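Network Corner and Parcels: Frequently Asked Questions
Koriscombe Shared Workrooms

Who do I ask about the network?

Gadisa Tefera looks after the rack, the patch cables and the switch. Leave a message at extension 3863 or a note in the Woldemariam room tray. For a dead wall jack, give the room name and the number printed on the jack.

Where do network parts get delivered?

To the front desk, addressed to Koriscombe with your own name on the second line. The desk keeps parcels for 14 days. Small items such as cables and clips usually come in paper mailers, and you can open them at the work surface next to the rack.

What happens to the packaging?

Brown paper mailers go in the paper bin if they are marked for recycling. Look for the word RECYCLABLE, which is often printed sideways near one edge. Take out any plastic inner bag and peel off the address label first. Please don't leave mailers on the work surface overnight.

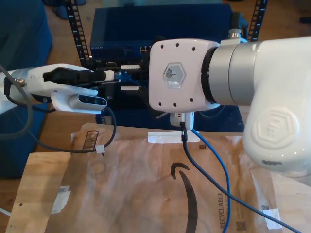

Which port should I use?

Use the one on your booking sheet. If you have no booking sheet, ask before plugging anything in. Some ports are set up for one room only and won't give you a connection.

How are the ports numbered?

The numbers are printed in white on the blue face of the switch, beside the ports. They run in pairs and get higher as you go up: 3 and 4 are side by side, 5 and 6 are over them, and so on up to 11 and 12, with 14 higher still. Read the number next to the port itself. People who count up from the lowest one they can see tend to end up in the wrong place.

Can I use the USB ports on the switch?

No. They sit between the network ports and the vents, and they are for maintenance. Don't charge phones from them.
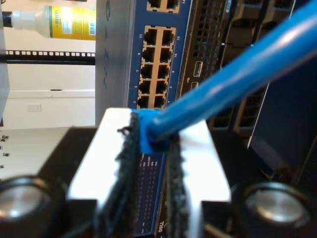
Page last changed: May 25, 2023

What kind of cable do I need?

Any ordinary Ethernet cable with a molded boot. We keep blue ones in the Cika drawer in lengths up to 4 meters. Sign for what you take. Cables with a broken clip should go in the red tub, even if they still seem to work.

How do I plug a cable in?

Hold it by the boot, line up the clip and push until it clicks. To take it out, press the clip down and pull on the boot. Do not pull on the cable.

Can I put things against the vents?

No. Keep the perforated panels clear, and route cables so they don't hang across them.

The Kirkach room has no connection. Is that known?

Yes. Two of the wall jacks there have been off since April. Use the one by the door until they are replaced.

Can I bring my own switch?

Only with approval. Send the model and the room you want it in, and allow 3 working days for an answer.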